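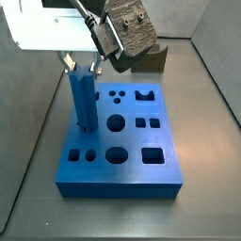
Star block held upright over the blue shape-sorter board.

How I set up portable air filters for a dance

I get asked about this after pretty much every dance in Barkport, so I'm finally writing it down. It covers plain portable filters (the kind with a fan and a HEPA cartridge), in a hall where you can't touch the building's own system. Opening windows is a whole other topic and I'm skipping it.

Work out how much air you've got

Measure the length, width and height of the room in feet and multiply them. The hall we rent on Jacobs Street is 30 by 30 with a 14 foot ceiling, so that's 12,600 cubic feet. If your ceiling slopes, use the average of the low side and the high side. Don't bother subtracting the stage or the chairs.

Now find the clean air number for your filters, usually listed as CADR, in cubic feet per minute. Please look up the number for the fan speed you'll really use! The one on the box is nearly always for top speed, and on top speed you can't hear the fiddle. Ours are Flovodix units, and on medium I count on 200 each. We bring 6, so:

6 x 200 = 1,200 cubic feet per minute
1,200 x 60 minutes = 72,000 cubic feet per hour
72,000 / 12,600 = 5.7 room-fuls per hour

That's on top of whatever the building does by itself. I'd love more, but it's what fits in my car.

Put them where the air can move

My first try was to line them all up along the back wall by the outlets, which was easy and not very good. They ended up pulling in air their neighbors had just cleaned. What I do now:

Spread them around the edge of the room, two on each long side and one at each end.

Keep the intake side a good arm's length from walls, curtains and coat piles. Check where the intake is on yours – some pull from the bottom, some from the back, some from all the way around.

If the outlet blows sideways, aim it along the wall or up over people's heads. Don't aim it at the band. It flips their sheet music, and they will tell you.

Put one near where people sit out. Folks stand close and talk loudly there, so it's a good spot.

Cords

Plug in on the same side of the room as the filter and run the cord tight to the baseboard. Anywhere people walk, tape it flat along its whole length with gaffer tape (duct tape leaves goo on a wood floor, ask me how I know). Nothing crosses the dance floor, ever. Try to stay off the circuit the sound system is on, too. Hendrik Rampersad, who did sound for us at the Zulldale dance last December, walked me through the breaker panel there and I've made a little map of each hall ever since.

Turn them on early

I start them on high 30 minutes before the doors open, while we're setting up and the noise doesn't matter. When the band starts sound check I drop them to medium and leave them there. At the break they go back up to high, and then down again for the second half. I do a lap after the first dance to make sure they're all still running, because someone always unplugs one to charge a phone.

Packing up

Let them run while you stack chairs. Then switch off, unplug, wrap the cord and wipe the dust off the outside grille. I write the cartridge date on masking tape on the bottom of each unit, and the spare cartridges live in the same bin as the gaffer tape.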